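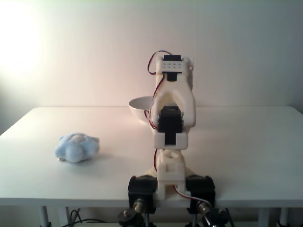
3. Preparación de la mesa de trabajo

Si ha llegado hasta aquí sin que le sobren tornillos, enhorabuena. Si le sobran dos, vuelva al apartado 2.

La mesa Wana se entrega con tablero blanco mate. Es un color precioso hasta el primer café. Antes de colocar nada encima conviene dedicarle un rato a la limpieza y a la luz.

3.1 Limpieza del tablero

1. Retire la película protectora tirando desde una esquina, despacio. Si tira deprisa se romperá en tiras finas y pasará la tarde quitándolas con la uña.
2. Pase un paño de microfibra apenas humedecido con agua. Nada de alcohol de 70, por mucho que lo tenga a mano desde 2020.
3. Seque con otro paño. El mismo paño por el otro lado no cuenta como otro paño.
4. Espere a que la superficie esté seca antes de seguir con el punto 3.2.

PRECAUCIÓN: el limpiador Tarkport para cristales deja el tablero brillante. El brillo no se quita.

3.2 Colocación junto a la pared

1. Acerque el tablero a una pared lisa y clara. El gotelé sirve, aunque luego se ve todo.
2. Compruebe con un nivel que el tablero está horizontal. A falta de nivel, use una canica y paciencia.
3. Ajuste las patas traseras primero. Las delanteras tienen la rosca al revés, decisión de la casa Nowakowski que seguimos sin comprender.
4. Encienda la luz de la sala y mire el tablero desde el lado en el que va a trabajar. Una ligera diferencia de tono entre izquierda y derecha es aceptable. Un reflejo que obliga a entornar los ojos, no.

Nota: quien tenga una ventana a la espalda hará bien en bajar la persiana. Las nubes no respetan el horario de trabajo.

3.3 Disposición básica: un cuenco y un objeto blando

Para la primera disposición basta con un cuenco y un peluche pequeño. Aguante la tentación de añadir cosas. Todos empezamos con un cuenco y acabamos con media cocina encima de la mesa.

1. Ponga el cuenco vacío y boca arriba en la mitad del fondo, un poco a la izquierda del centro.
2. Deje el peluche tumbado de lado en la parte izquierda, más cerca del borde delantero que el cuenco.
3. Entre uno y otro debe quedar un buen trozo de tablero libre. Si el peluche toca el cuenco, sepárelos. 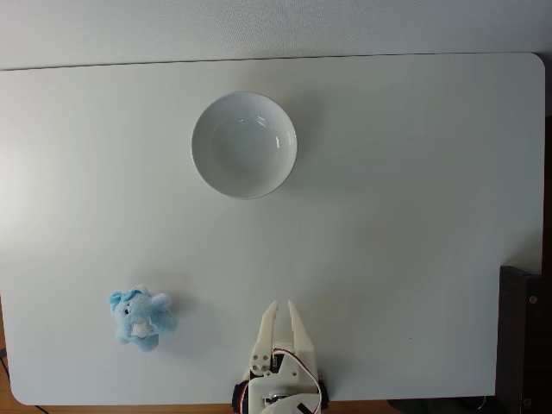 4. No centre las cosas con regla. Una disposición demasiado perfecta cuesta mucho de repetir y, además, pone nervioso al que viene detrás.
5. Apártese y revise. Migas, pelos de gato y el tapón del bolígrafo se ven sobre el blanco con una claridad ofensiva.

Nota sobre el cuenco: la cerámica blanca sobre tablero blanco se distingue sobre todo por el borde y por los brillos del interior. Si le cuesta verlo, el problema es la luz. Vuelva al punto 3.2.

Nota sobre el peluche: el azul claro va bien. Evite los que sueltan pelusa y los que tocan música al apretarlos. De estos últimos tuvimos uno durante todo septiembre y todavía tarareamos la canción.

PRECAUCIÓN: no arrastre el cuenco por el tablero. Levántelo. Las marcas circulares no las cubre la garantía Prerari, que tampoco cubre gran cosa más.

3.4 Al terminar

1. Guarde primero el cuenco, en alto o en un cajón con fondo blando.
2. Sacuda el peluche fuera de la mesa.
3. Repita los pasos 2 y 3 del punto 3.1.
4. No deje la taza encima «solo un momento».

Revisión del apartado: 2 de agosto de 2022.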